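Skimon Street Toy Library – progress report to the Groltent Fund, December

You asked for a short report this time. The last one ran long, and Irena Rutkowska has hidden the appendix template from me, so we should be safe.

Lending first. The library made 3697 loans in the period, against a target that I set on an optimistic morning and am relieved to have passed. We have 82 new member families, most of whom heard of us from another family in a waiting room. The leaflets you paid for are very handsome and we still have 400 of them.

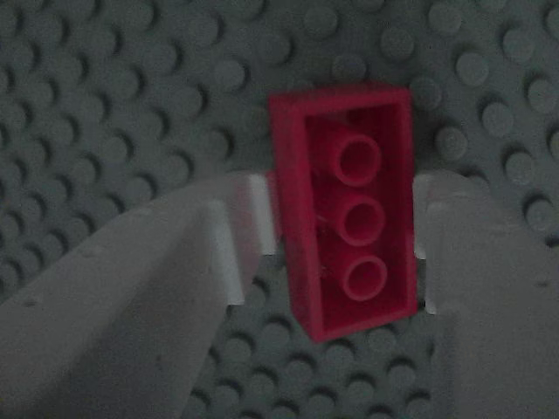 Repairs and sorting took more of the grant than we planned. Siu-ming Hsieh now runs the Tuesday sorting bench, where donated sets are checked, washed and matched to their boxes. Building bricks are the slow part. A red one with three round tubes down the middle of its hollow underside looks simple enough until you have a crate of its relatives, and every one has to be turned over and looked into, as crayon gets in there. Siu-ming has asked for a second washing basket and a radio. I have approved the basket.

The Fikeck branch opened two weeks late. The shelves came from Szewczyk without brackets, then the brackets came without screws, and Thắng Bạch drove over with a jar of his own. The branch now opens until 6 p.m., and 40 families have signed up there. Parking remains a matter of faith. 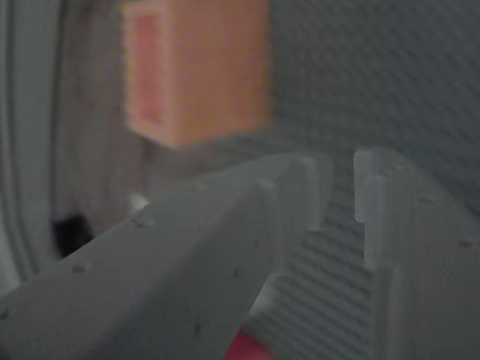
Gray gripper fingers, close up.

Money. We are under on printing (see leaflets) and over on postage. Sayaka Hamada would like to move the printing balance across to cover it, and needs your written approval before she can. She has drafted the approval for you, which I hope you will take as a kindness.

Still to do: the late-return letters, which Sze-wing Yip is rewriting so that they sound less like a summons, and the puzzle shelf, where each box must be done start to finish before it can be marked complete. We have plenty of offers to help with that one and none for the letters.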